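Robotic housekeeping

Robotic housekeeping is the use of general-purpose manipulators for cleaning, tidying and resetting rooms in homes, hotels and care facilities. It is distinct from single-task appliances such as robot vacuums, which move over a floor but do not handle objects. As of 6 June 2026, most systems in the field are in supervised trials.

Tasks

Work in a bedroom is usually divided into surface tasks and textile tasks. Surface tasks include wiping, removing items and returning them to a set position. Textile tasks include stripping a bed, spreading sheets and placing pillows. Surface tasks are considered the easier group. Textiles change shape when touched, and a fold that hides a corner can stop a machine that has otherwise planned its motion correctly.

Bathroom work is less developed than either – wet surfaces, mirrors and narrow clearances are poorly handled by current sensors.

Trials

The Rerville trial, run by the firm Groltura under engineer Qusai Daher, logged 2157 attempts at moving small objects on tables and nightstands. The results were sorted by object type and by whether a person stepped in. Rigid objects with flat sides gave the fewest failures. Round and smooth objects were often pushed before the fingers closed, and cords were a frequent cause of stops.

A second trial in Pritville used 20 guest rooms and 2 arms of the same model. Nadine Akl, who wrote the final report, argued that the success rate for a single grasp says little about a finished room. A room may require 100 separate actions, and small error rates add up over the sequence.

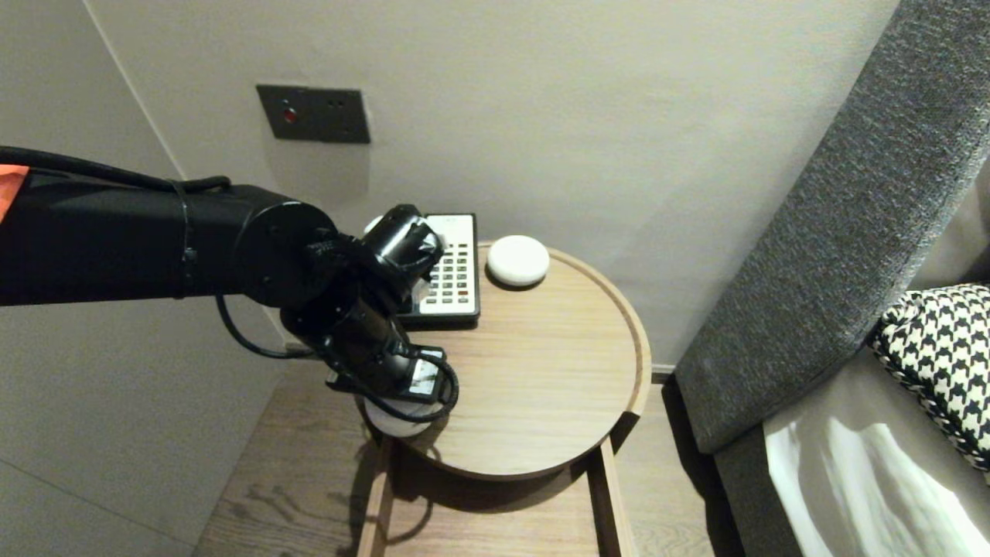
Reach is a further limit. Bedside tables are commonly placed in corners, between a wall and a headboard, and an arm must come in from the open side with its elbow clear of the bed. Items at the back of the table are partly blocked from view by the wrist itself during the approach. Some systems add a second camera for this reason; others withdraw the arm, look again and repeat the approach, at a cost in time.

Assessment

The Haddad scale, used in both trials, grades a chore from 0 (no useful result) to 5 (completed without help). Tidying a table was graded 3 in Rerville. Bed making was graded 1. A revised scale with separate grades for speed is planned for July.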